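Dokia Home Help – Community Pages
Kitchen and Pantry > Storing dry food

How to keep opened dried seaweed flakes crisp? Bag has no zipper

Posted by sturness_pantry, March 23, 2023

Hello everybody. I hope this is the correct section, please move it if not.

I like to put dried flakes on my rice. Some of the bags I buy are only green seaweed, and some are the mixed kind, with brown pieces and sesame and I do not know what more. They come in simple clear plastic bags without a zipper. When I open one, the first week is very good. Then the flakes become soft and stick together in the corner, and the smell is weaker. In February I threw away 2 bags that were more than half full, and I was sorry for it.

I live in a humid place and my kitchen is small. The shelf for dry food is next to the stove, because there is no other wall free. I fold the top and put a clothespin on it. My sister-in-law says I must put everything in the refrigerator, but my neighbor says the refrigerator makes it worse.

I have also a second problem. When I pour from the bag into a jar, the small flakes go everywhere. They are light and they stick to the table and to my sleeve. So now I first cover the table with a big sheet of white paper, and I do the work on it. The paper helps me to see what has fallen, but maybe there is a better way.

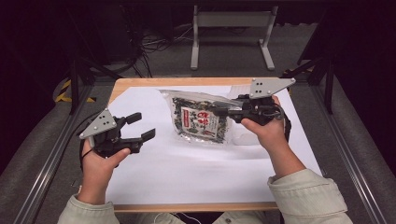 The bag on the paper, label side up.

The package directions are in Japanese and I read only a few characters, so I cannot say what they recommend after opening.

My questions are these. Is a glass jar better than the bag, or can I keep the bag and close it in another way? Refrigerator, freezer or shelf? And if the flakes are already soft, can I save them or is it finished?

Thank you in advance for your patience with my English.

3 replies

kinent_lane
Posted the same day

Jar. Always jar. I never had a problem with it.

longtime_ricecook
Member, 495 posts

Your neighbor and your sister-in-law are both a little bit right, so I will try to explain.

Cold is good for seaweed, but the trouble comes when you take the package out. If you open a cold bag in a warm and humid kitchen, water from the air settles inside on the flakes. After you do this every day for two weeks, the flakes are soft. So if you use them daily, I would keep a small quantity outside in a dark cupboard, in a jar with a good rubber ring, and put the remaining part in the freezer. Take from the freezer only when the small jar is empty, and let the closed package stand on the counter until it is no longer cold to the hand. Only then open it. This waiting is the step that most people forget.

Please move the food away from the stove, even if it must go in a bedroom closet. Steam from the pots goes up and sideways, and a clothespin does not stop it. I kept my tea beside the stove for years and I wondered why it had no taste.

About the container, glass is fine and so is a metal tin with a tight lid. Choose one that is only a little larger than the quantity you have. A big jar with a small amount of flakes holds much air, and each time you open it the air is changed. I put also one of the small drying packets in the jar – the kind which comes inside many snack packages – and I replace it when I start a new bag. Do not cut the packet open, and keep it away from children.

If you prefer to keep the bag, you can press the air out from the bottom to the top, fold the empty part over several times, and hold it with a flat clip that is as wide as the bag. A clothespin closes only the middle. Then put the folded bag inside a second bag with a zipper. It is not as good as a jar, but it saves space and you keep the label with the date. With a jar I cut out the label and tape it on the back, so that I know later what is in it. This is useful for the mixed kinds, which can have fish or sesame in them, if you cook for guests.

For plain seaweed that is already soft, use a dry pan on low heat. Spread a thin layer, stir it all the time for 1 or 2 minutes, and take it off as soon as you smell it. It burns very fast. Let it be completely cool before you close it in the jar, or the steam will make it soft again. With a mixed seasoning I would be more careful, as many have sugar and this becomes bitter in the pan. And if there is any smell of old oil, or a spot that looks like mold, throw it away please.

sturness_pantry
Original poster

Thank you very much, this is clear. I have a cookie tin, but I think it is too large, so I will look for a smaller one. The hall closet is free on the top shelf and I will move the dry food there.

papertable
Posted the next day

I want to answer only the part about pouring, because the storage is already explained well.

Keep the paper, it is a good method. Before you start, fold the sheet one time in the middle and open it again, so you have a line. Put the jar on the line and pour slowly. When you finish, take the jar away, lift the two sides of the paper, and what has fallen will slide down the line. You can guide it directly into the jar. Use clean paper, naturally, and not newspaper.

Cut only a small corner of the bag, 5 millimeters larger than the biggest flakes. If you cut all the top, it comes out in one heap. And touch something metal before you begin – in dry winter air the plastic gets static and the flakes jump on it. In your humid place it may be less of a problem, but you wrote that they stick to your sleeve, so I mention it. A wide funnel for jam from Shenoy works also for me, the narrow ones for bottles get blocked immediately.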